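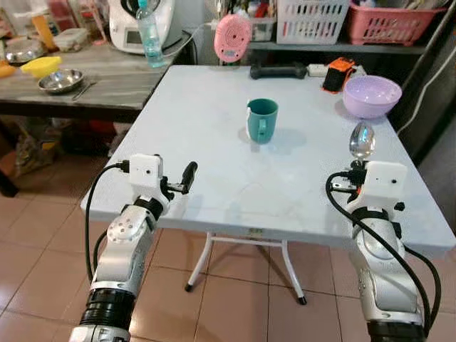 Stuttering on the right arm when the planner swaps action chunks

Forum: Witeo > Control and planning

puketer_dev
Right arm holds a spoon, left arm is idle, target is the teal mug. Policy runs at 4 Hz, the joint controller at 415 Hz. At every chunk boundary the commanded velocity steps. I tried linear blending over 60 ms. Less audible, still in the logs.

hedlund2
Blending positions won't fix a velocity step. Fit a quintic across the seam and match acceleration.

puketer_dev
Did that in November. It overshoots when the two chunks disagree on the approach direction. View from the wrist, with the other arm's spoon over the counter:

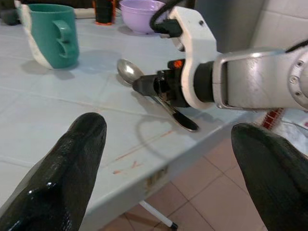
Faizal Siregar
Maintainer, Asmont bridge

Check your timestamps before touching the spline. The bridge stamps an image on arrival, so the policy plans from a stale pose and the new chunk starts behind the arm.

hedlund2
Disagree. A constant delay gives a constant offset. He has disagreement in direction, so it's the policy.

puketer_dev
Delay isn't constant here. Jitter gets worse with both wrist streams on. Head view, same setup:

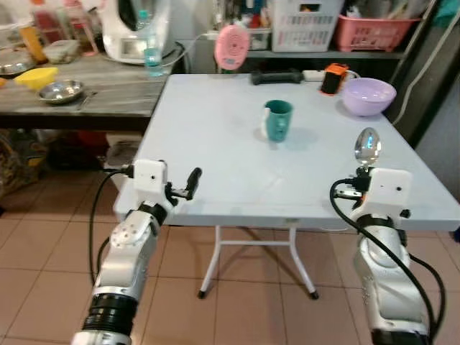
Posted by Halvard Aasen, Wednesday, December 12, 2018

Stamp at exposure, drop the first 2 actions of each chunk, then rerun with the quintic. Post the joint velocity plot, unfiltered please.

hedlund2
Still says policy to me, but fine, plot it.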